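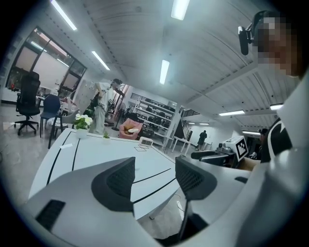

*White table, black lines.*

**The Piano on Quezada Street**

Had to be out by eight. That was the deal with the landlord, eight or he kept the deposit, and at ten to seven the piano was still on the fourth floor.

Leobardo Hinojosa sat on the bench and didn't play it. Couldn't. His aunt could, hymns mostly, one tango she said wasn't hers to know. Now the aunt was in Nindine under a stone with the wrong middle initial, and the piano was his, and so was the stairwell.

Phone again. The guy from Plitus Moving.

"You said upright."

"It is upright."

"My brother says it's a big upright."

"Your brother was here Tuesday. He said fine."

"He says now it's big. Eighty more."

He didn't have eighty. He had the truck money in an envelope and a bag of oranges. Said he'd call back. Didn't call back. Went to the window insted, and there was snow coming down sideways on the 46 bus, which was stopped with its doors open and no one getting on.

Knock at the door. Not a mover's knock.

Brisa Zepeda from downstairs, coat over her nightgown, boots unlaced. He'd met her at the mailboxes, maybe twice at the funeral too, hard to say, he hadn't looked at faces that day.

"You're taking it," she said.

"Trying to."

"I hear it through the ceiling. Heard it. Every night after the news." She came in without asking, put a hand flat on the lid. "There's a key that sticks. Low one."

"I wouldn't know."

She found it anyway. Thunk. No note, just the wood. She laughed, then stopped laughing, and wiped the key with her sleeve like she'd gotten it dirty.

Seven now. Radiator banging. He told her about the eighty, he didn't know why. Told her about the brother. Told her he had one room over the Isico laundry and the piano would go where the bed was and he'd sleep, he didn't know, under it.

"So don't take it," she said.

"It was hers."

"She never paid for it you know. Three years she owed Mr. Dorsey on the second floor. He'd come up and she'd play him something and he'd go away again."

He hadn't known. He thought about that. His aunt, with her hair pinned, playing a man back down the stairs.

"Did she ever pay?"

"He died."

They ate an orange, standing up. Juice on the floorboards, he rubbed it with his shoe. The phone went and he let it go. Outside somebody was yelling at the bus.

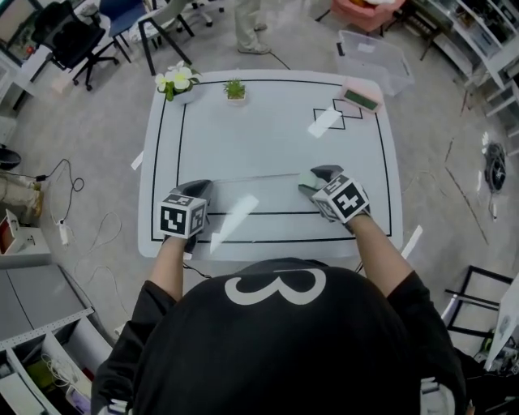 Brisa wanted to know what it weighed. He said he had no idea. She said her nephew was downstairs, and the nephew's friend, both of them big and both of them asleep, and it was one floor down, wasn't it, her place was right under. One floor. Not four.

"You'd want it?"

"I'd want it where I can hear it."

"Nobody'd be playing."

"You could come up from the laundry. Sundays. Learn the hymns." She was already at the door, yelling down for the nephew. "Or the other one," she said over her shoulder. "The tango."

Twenty past. He pulled the bench out of the way, then the lamp, then the rug. Heard feet on the stairs, a lot of them, somebody swearing with a mouth full of sleep. He rolled up his sleeves. Then he sat down again, quick, before they got there, and pushed the low key once more to see if it woud do anything.

Thunk.

"Okay," he told it, and got up to take the heavy end.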